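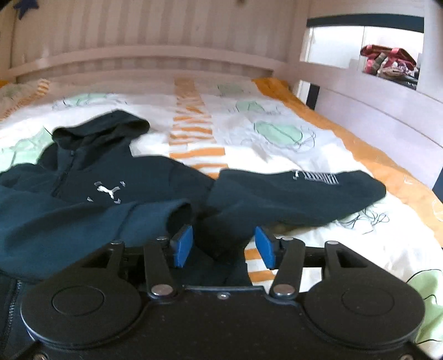 Notes by the course instructor, Travel and Promotion

Unit 4: Who were the steamship brochures for?

Read the two brochure packets before class, and read them with a pencil. The textbook chapter treats passenger line advertising as a success story: lines printed beautiful booklets, the public fell in love with the sea, the ships filled up. I don't think the evidence we have gets us that far, and I'd like you to come in ready to argue about it.

The packets

Packet A is the Nordin Line, which ran coastal and overnight service out of Pluvport. Packet B is the Irkov Company, which worked the longer route to Gindero. Both put out illustrated booklets every season, and both kept at it for decades. The copies are uneven. Several Nordin pages are missing their back covers, where the fare tables usually went, so don't build an argument on fares from Packet A alone.

What the brochures show

Nearly every Nordin cover has a ship at full steam in calm water. Nearly every Irkov cover has a shoreline seen from the rail, with a passenger's back to us. You'll find secondary readings that call this a difference in "philosophy." Maybe. Irkov's ships were older and slower than Nordin's, and a company with old ships has a plain motive for drawing the view and leaving out the hull. Try the boring explanation before you reach for the grand one.

Look also at what isn't drawn. I have yet to find rain on a Nordin cover, on a route where August was the only month the line itself called "generally settled." Steerage shows up in the fare tables and nowhere in the art. Freight, which paid for a good part of the sailings, gets one small picture of a crane.

The trouble with the numbers

The chapter says that Nordin carried 596 passengers in the first month of its illustrated campaign and 961 in the same month a year later, and it credits the booklets. Before you repeat that, ask:

Did anything else change? Yes. Nordin added a second evening departure at 10 p.m. between those two counts. More sailings usually means more passengers, with or without a pretty cover.

Who did the counting? The figures come from the line's own yearly report, written for shareholders by the same office that ordered the booklets.

Are they counting the same thing? The first report says "passengers booked." The second says "passengers carried." Those could be close or far apart, and the report doesn't help us.

None of this proves the brochures failed. It means we can't tell from these two figures, and the author of the chapter should have said so.

Did people read them?

We have many surviving copies, and students often take that as a sign the booklets were popular. Be careful. A booklet that was carried around on deck, folded, and used to wrap a sandwich doesn't make it into an archive. A booklet that sat in a box at the ticket office does. Most of the Packet B copies are clean and unfolded, and I read that as mildly bad news for Irkov.

The better evidence is in the margins. Four of the Nordin copies have pencil marks, and in all four the marks are on the timetable. Someone underlined the arrival time at Gindero Junction, where the boat train met the ship. There isn't a mark on any of the scenery pages. Four copies is a tiny sample and I wouldn't hang a paper on it, but it's at least evidence of a reader.

Terms to know

Boat train: a train timed to meet a ship's arrival or departure.
House copy: advertising text written inside the company.
Through ticket: one fare covering both rail and ship.
Shoulder season: the weeks on either side of peak travel.

For discussion

Pick one page from either packet and make the strongest case you can that it sold a ticket. Then say what document you'd need to be sure, and whether it's the kind of thing a company would have kept.

Short response due at the start of the next class, one page, typed. Cite packet and page number. "The images evoke" is not an argument and I'll mark it as such.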